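Nudora is hiring one part-time bench assistant for the brick-wall room at our Drikcombe workshop. The job is small-parts work: putting pens, clips and other desk items where the day sheet says they go, then clearing the board for the next round.

Most of it happens at the big white board, with a pen or a metal clip to deal with and not much else.

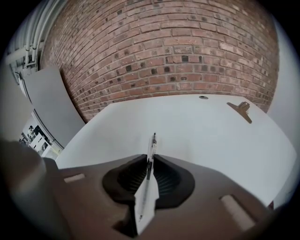

Shifts are 3 hours, mornings or afternoons. You would be on your feet for most of that, with a break in the middle.

## What you would do

- Set out small items on the board and put them away afterward
- Handle the items with care
- Start the timer before each round

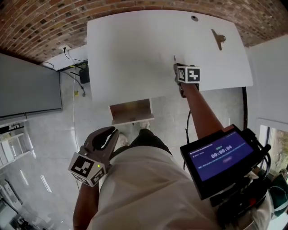 We ask for steady hands and some patience. Experience with packing, sewing or model building is useful – none of it is required. Training is paid and done on site by Horațiu Costache.

- Keep the tags with the items they belong to
- Write down anything missing or damaged
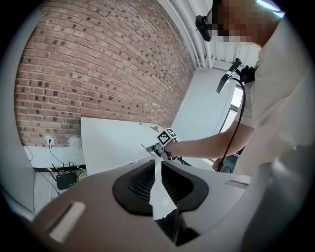 ## Hours and start date

Ten shifts a month, starting in January. Shifts can be swapped with a few days' notice. Wear a comfortable shirt and flat shoes.

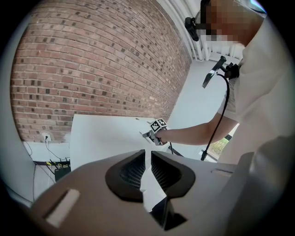
The workshop is at 116 Cakley Road. Street parking is free, and the Munteanu bakery next door opens early.

To apply, send a short note to Yuzhen Fang at the workshop by Wed 27 November, quoting job 562. Say which days suit you. A résumé is fine – a few lines will do too.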